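Club cricket should keep the two-day match

May 15, 2025

Mellor play their home games at Gendirau, on a ground with a short boundary on the road side and a pitch that does very little until it has been played on for a few hours. I have watched league cricket there for 17 seasons. From July the league wants every remaining fixture reduced to 40 overs a side, finished in an afternoon. I think this is a mistake.

The case for the change is easy to follow. People work weekends. Younger players have other things to do, and a side that has been bowled out cheaply on the first day doesn't always turn up in full for the second. Jadberg fielded nine men at Skultel last summer and had to borrow a wicketkeeper. If the choice is a short match or no match, I will take the short match.

But that isn't the choice the league has been given. The two divisions could play both forms, as they did before, with the longer games kept to the first half of the season when the availability lists are fullest.

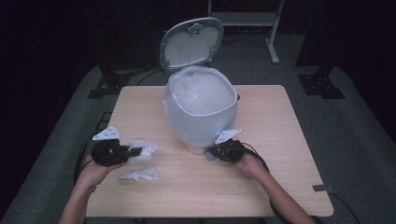 What goes missing in a 40-over game is mostly bowling. A captain with a limit on each bowler shares the overs out and sets a field to save runs from the start. The spinner comes on when the batting side is already swinging, gets hit over the short boundary and is told to fire it in flatter next time. In two-day cricket the same bowler gets a long spell with men round the bat and learns how to get someone out. Mellor's off-spinner took most of his wickets last year on second afternoons. I doubt he would have been given the ball for half of them under the new rules.

Batting suffers too, though less. A number four who comes in during the last ten overs has one job. I would like to see a 19-year-old make a slow 100 now and then, and be tired at the end of it.

The clubs will also say that spectators prefer the shorter game. Perhaps they do. Attendances at Gendirau are small either way, and the people who come tend to stay until the tea urn is emptied.

The vote is by club, one each, and Skultel have already said they will back the change. Jadberg haven't decided. I hope they ask their bowlers before they do.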